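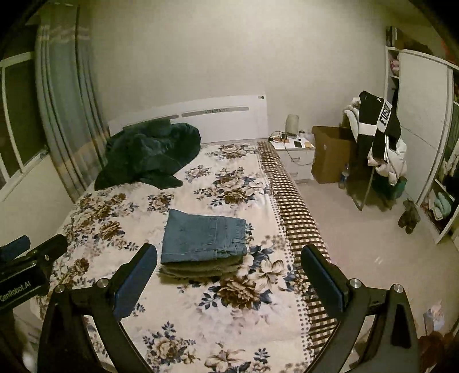
**Clothing drive returns to Ekpo with a new folding rule**

March 6, 2018

The Ekpo clothing drive opens again this week, and households that want to give are being asked to fold everything before it is picked up.

Last year the drive took in more than 2000 pieces of clothing in the district. Many arrived knotted together in bags, said Chinyere Okafor, who runs the sorting room on Candine Road. Her crew spent most of the first two weeks pulling things apart and folding them again.

"We had bags where a shirt was inside a pair of pants inside a sweater," Okafor said. "You can't put that on a shelf. A folded stack goes straight from the door to the right shelf."

The drive takes jeans, work pants, shirts, sweaters and jackets in adult and children's sizes. Shoes, bedding and underwear are not accepted this year. Clothes should be clean and dry, with the pockets emptied. Small tears are fine on jeans, which are mended at the sorting room, but broken zippers are not.

Okafor suggests laying clothes out on a bed and doing the heavy pieces first. Jeans should be turned right side out, closed at the waist, folded leg over leg and then folded again toward the waistband. Stacks should be kept low enough to lift with two hands. Jackets and thick tops can be left for last and packed on their own.
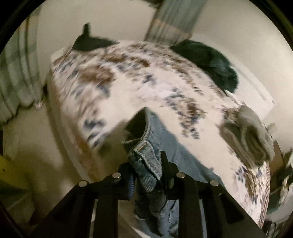
*Blue jeans on a floral sheet. Denim is the item most requested at the Ekpo sorting room.*

Jeans made up 800 of the pieces handed out last year, the largest single group. Yakubu Uzor, who keeps the shelves, said men's sizes ran out early and did not come back in until July.

Pickup is free for homes in Ekpo and Pesten. Residents can ask for paper sacks at the front desk of the Candine Road hall, which has 1000 of them to give out - one per household to start with, and a second on request. Plastic bags will still be taken if there is nothing else in the house, but the tops should be left open so that the driver can check for damp.

Ebuka Oyewole will drive the Pesten route in the mornings. The Ekpo route runs in the afternoons. Sacks should be at the door, not at the curb, and under cover if it rains.

People who would like to help with sorting can sign up at the hall. Shifts are two hours long and there is no lower age limit for children who come with a parent. The room is on the ground floor, through the side door next to the bicycle rack.

Clothes left over at the end of the drive will go to the winter store in Zeltus, where they can be collected by appointment.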